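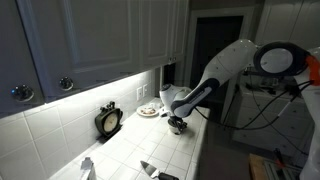
*Braço robótico branco e copo pequeno numa bancada de cozinha.*

# Conjunto de estudo James para pequenos grupos

**Autor:** Rüdiger Petersen
**Editora:** Nodport
**Coleção:** Skeromthorpe
**Língua:** português europeu
**Preço:** 33 €

O conjunto James é um material de estudo bíblico sobre a Carta de Tiago, preparado para grupos que se reúnem em casas, salas paroquiais ou igrejas. O título manteve-se do original e é por ele que o conjunto deve ser pedido. Acompanha a carta do primeiro ao último capítulo em seis encontros, com leituras curtas para os dias entre uma reunião e a seguinte.

O tema de fundo é o uso da língua: o que dizemos dos outros, o que prometemos, o que calamos quando devíamos falar. Tiago volta a este assunto várias vezes e o autor organizou os encontros à volta dele. A fé e as obras, a atenção aos pobres e a oração pelos doentes têm também lugar próprio.

## O que vem na caixa

- 6 cadernos do participante, de capa mole, agrafados
- 1 guia do orientador
- 27 fichas de leitura diária, em cartolina, soltas
- 1 folha com o texto completo da carta, em letra grande

Os cadernos têm linhas para escrever e as respostas não são recolhidas. O guia do orientador traz o mesmo texto dos cadernos, com notas à margem, para que quem conduz não tenha de andar com dois livros abertos.

As fichas podem circular pelo grupo ou ficar com uma só pessoa. Cada uma tem uma passagem, uma pergunta e uma oração breve. Estão numeradas, mas não dependem umas das outras, e uma ficha perdida não interrompe o estudo.

## Como decorre um encontro

Todos os encontros seguem a mesma ordem:

1. Leitura da passagem em voz alta, duas vezes, por pessoas diferentes.
2. Silêncio de 3 minutos.
3. Conversa a partir das perguntas do caderno.
4. Tempo para escrever.
5. Oração, livre ou com o texto proposto no guia.

O guia sugere uma hora e meia por encontro. Grupos que falam mais costumam dividir o terceiro encontro, sobre o capítulo da língua, por duas reuniões. O guia indica onde fazer o corte.

As perguntas são abertas. Um exemplo, do segundo encontro: «Quem se senta sempre no mesmo lugar na sua igreja, e quem nunca encontra lugar?» Outro, do quinto: «Que plano fez este ano sem pensar que podia não se cumprir?»

## Para quem foi feito

O conjunto serve adultos e jovens a partir dos dezasseis anos. Não exige estudos de teologia nem conhecimento do grego. Quando uma palavra do original muda o sentido da frase, há uma nota de duas ou três linhas.

As notas não tomam partido nas questões que separam as confissões. Na passagem sobre a unção dos doentes, o guia apresenta a leitura católica e a leitura protestante lado a lado e deixa ao orientador a escolha de como tratar o assunto. O conjunto tem sido usado em grupos mistos.

Para crianças não é adequado. A editora não tem, de momento, uma versão infantil.

## Sobre o autor

Rüdiger Petersen foi pastor durante 27 anos e orienta hoje retiros na casa de Zirnandale. A primeira versão deste estudo foi escrita para um retiro de fevereiro, em folhas fotocopiadas, e passou por vários grupos antes de ser impressa. As perguntas que davam sempre a mesma resposta foram retiradas. As que causavam discussão ficaram quase todas.

No prefácio, o autor escreve: «Tiago é um escritor impaciente. Convém lê-lo devagar.»

## Características

| | |
|---|---|
| Formato do caderno | A5 |
| Páginas do caderno | 33 |
| Encadernação | agrafada |
| Interior | preto, papel sem brilho |
| Fichas | A6, impressas dos dois lados |
| Embalagem | caixa de cartão com tampa |
| Revisão do texto | 31 jul 2023 |

O papel sem brilho aceita lápis e esferográfica. As canetas de feltro passam para o verso.

## Cadernos avulsos

Os cadernos do participante vendem-se também em separado, em maços de 3. É a forma mais simples de completar um grupo maior. O guia do orientador e as fichas não se vendem avulso, mas a editora substitui fichas em falta ou com defeito de impressão.

Quem tenha a versão anterior pode juntar-lhe cadernos novos. A numeração das perguntas é a mesma. Mudou a redação de algumas notas e o tamanho da letra das orações.

## Encomendas e envio

As encomendas fazem-se pelo formulário desta página. Indique o nome da comunidade, se quiser a fatura em nome dela, e a morada completa de entrega. O conjunto segue por correio normal e os portes são calculados antes do pagamento.

Aceitam-se devoluções de conjuntos completos e sem escrita nos cadernos. A caixa pode vir aberta. Para devolver, responda à mensagem de confirmação com o número da encomenda e aguarde a etiqueta.

Livrarias e centros de formação devem escrever diretamente à Nodport para conhecer as condições de revenda.

## Perguntas frequentes

**É preciso um orientador?**
Convém haver uma pessoa que abra e feche o encontro e vigie as horas. Pode mudar de semana para semana.

**Que tradução da Bíblia é usada?**
A folha com o texto da carta traz uma tradução própria do autor. Os cadernos citam apenas capítulo e versículo, e por isso cada participante pode usar a sua Bíblia.

**Posso fazer o estudo sozinho?**
Sim. As fichas funcionam bem para uma leitura individual. Algumas perguntas do caderno pressupõem uma conversa e podem ser respondidas por escrito.

**Posso fotocopiar os cadernos?**
Não. A folha com o texto da carta pode ser copiada livremente para uso do grupo.

**Há versão digital?**
Não. O guia do orientador está disponível em letra ampliada, impresso, a pedido e pelo mesmo preço. Escreva «letra ampliada» no campo de observações da encomenda.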